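Equipment Review: Six-Hook Brush Rack with Practice Mat
Prepared for the Lakis Community Arts Center by Zyanya Zamudio, Instructional Supplies

The Center's calligraphy sections share one room with the drawing program, and brushes have until now been stored upright in jars. Several were returned last term with bent tips. In February the supplies office was asked to evaluate a hanging rack for regular classroom use. The model reviewed is the Plovanora tabletop rack, ordered through Kaczorowski and supplied unassembled. It was used with our existing brushes and a gridded practice mat during 16 class meetings.

Assembly

The rack arrived in one carton with a printed instruction sheet. The posts seat into the feet, the lower rails slide between the posts, and the top bar is fitted last. One staff member completed the work in 30 minutes. The sheet does not state which way the carved panels should face, and the first attempt had to be taken apart and corrected. A rubber mallet is recommended; none is supplied.
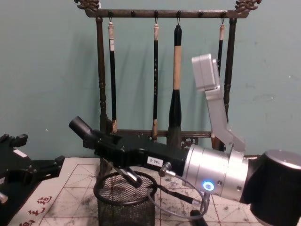

Capacity and Spacing

The top bar provides six hanging positions. For slender brushes the spacing is generous. Large brushes require more care: a full head will press against its neighbor if the adjoining positions are both in use, and students were instructed to leave a gap beside any brush of that size. In practice the rack should be regarded as holding four or five brushes of mixed sizes. Sections that need a full set of six should select slim handles only.

Every brush must have a hanging loop. Of the 43 brushes in our inventory, most already had one. The remainder were fitted with waxed cord by the office, and the cord has held.

Construction and Finish

The rack is dark brown wood with turned posts, and the top bar ends in carved dragon ornaments. The carving is deep and reasonably crisp, although it collects dust and must be cleaned with a dry, soft brush. A damp cloth left lint in the grooves.

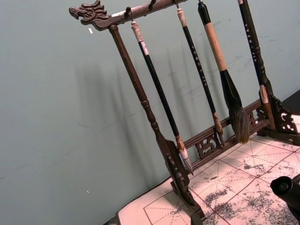 Stability was satisfactory on a level table. The feet extend far enough to the front and back that removing a single brush does not disturb the others. The rack should nevertheless be lifted by both posts when it is moved. Two students who carried it by the top bar reported that the joints shifted, and the bar was reseated before the next class.

Height is the main limitation. The tip of a long brush reaches down to the lower rail and may rest against it. This is of little consequence for storage, but a freshly washed brush should be hung so that its bristles are clear of the wood. Longer brushes were therefore assigned to a separate drying line above the sink.

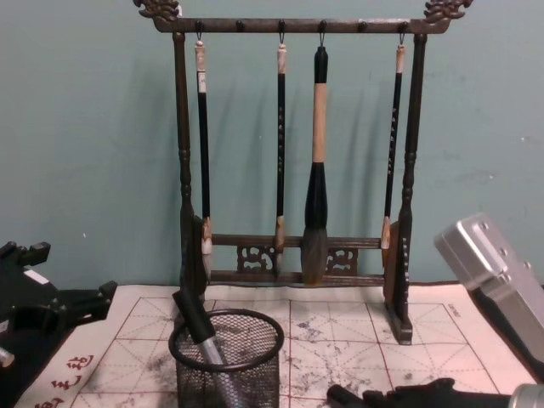

The openwork panels between the lower rails are attractive and were well received by students. They serve no practical purpose and are the most difficult part of the rack to clean once ink has reached them. Instructors are asked to have brushes rinsed fully before they are returned to the hooks.

Use with the Practice Mat

The mat is printed with a dark red grid, four squares by four, with fine dashed guides through each square. The squares are large enough for beginners and for work with a heavy brush. The guides remain easy to follow from a seated position.

Ink marks are to be expected. The mat in use at the Center has gray and black marks over much of its left and central area, and it continues to be suitable for practice. It should not be placed beneath finished work on thin paper. A second mat, from Tunix, has been ordered for that purpose.

Standing the rack on the far end of the mat is convenient at a small table, but its feet then occupy part of the first row of squares. Where table depth permits, the rack should stand behind the mat. 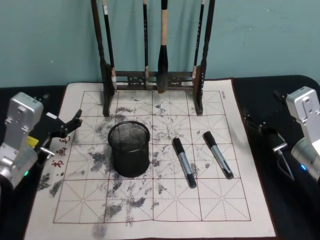
Recommendation

The rack is approved for purchase for the beginning and intermediate sections, at one rack for each shared table. It is not recommended for the Tuesday large-character class, whose brushes are too long for it. Requests should be submitted to Instructional Supplies, Room 301, and should state the number and size of brushes to be hung.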